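Keeping your wrestling gear (and all that paper) in decent shape at home

I get asked about laundry more than I get asked about wrestling, which tells you how I smell after a show, I guess. I wrestled weekends for a long time and I still sew for half the local roster, so my house is full of boots, knee pads, masks and boxes of old programs. These are the things I do at home. None of it is fancy and most of it costs next to nothing.

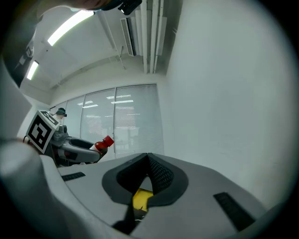
Chelsea Nuttall

Let's start with the trunks and tights, because that's where people wreck the most money. Spandex hates heat! Turn everything inside out, rinse it in the sink in cold water the same night, and then wash it on cold in a zipped mesh bag. No fabric softener, ever. It coats the fibers and traps the stink, and then you wash it harder to get the stink out, and round you go. Hang it over the shower rail to dry and keep it out of the sun if it has foil lettering on it.

If the foil is already lifting at the edges, a dab of flexible fabric glue on a toothpick will hold it down. Put baking paper on top, then a heavy book, and leave it overnight.

Knee pads go in a bucket. I use lukewarm water and half a cup of white vinegar, let them soak for an hour, squeeze (don't wring - you'll break the foam) and stand them up on end somewhere with a breeze. They take ages. Buy two pairs and rotate.

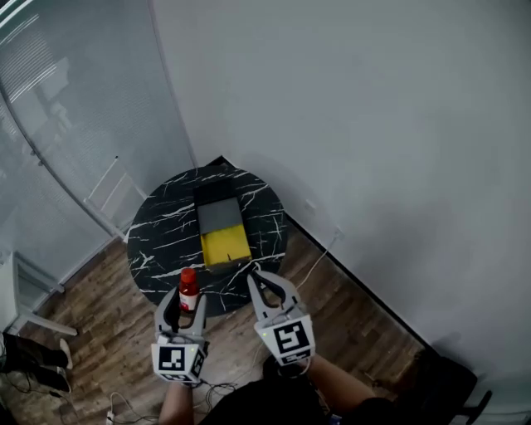 Posted by Chelsea Nuttall, 2025-06-08

Boots next. Pull the laces all the way out after a show, pull the tongue forward and stuff the foot with newspaper. Change the paper before you go to bed and again in the morning. I keep my old pair of Camine boots going this way and they've been resoled twice.

White patent boots pick up black scuffs from the ropes and the ring steps. Try a pencil eraser first. Then a tiny bit of petroleum jelly on a soft cloth, rubbed in little circles. Metal buckles and eyelets that have gone dull will come up nicely with 3,000 grit paper used damp, but tape off the leather around them first or you'll be very sorry. I did a whole row of eyelets for Mervyn Mapplebeck without taping, and he has never let me touch his boots again.

Masks! Hand wash only, lukewarm water, a drop of baby shampoo. Dry them over an upturned mixing bowl with a dish towel on it so they hold their shape. If the lacing at the back is fraying, dip the ends in clear nail polish and let them set before you thread them again. Yvonne Ashworth swears by heat-shrink tubing for this and hers do look neater than mine, so try both.

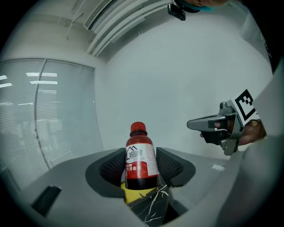

Robes are a pain and I won't pretend they're anything else. Sequins shed in a washing machine, so I spot clean the collar and cuffs with a damp cloth and a little dish soap, then hang the robe on a fat padded hanger inside an old cotton sheet. Plastic dry cleaning bags are fine for the ride home, but take them off once you're in the house. A robe I left bagged up in July came out smelling like a basement.

Now the paper stuff. Old programs and posters want to be flat, dark and dry. I slide mine into polyester sleeves with a piece of acid-free board behind each one and lay them in shallow boxes, spines alternating so the pile doesn't lean. Closet shelf, yes. Attic or garage, no. If a program has rusty staples, ease them out from the back with a butter knife and sew the fold with one loop of cotton thread.

For a signed photo, skip the frame shop's cheap glass and ask for UV acrylic, then hang it on a wall that doesn't get afternoon sun. Blue marker fades faster than black, by the way, so bring your own pen to the autograph table.

Chalk the inside of your gear bag with a bit of baking soda between shows and shake it out over the grass before you pack.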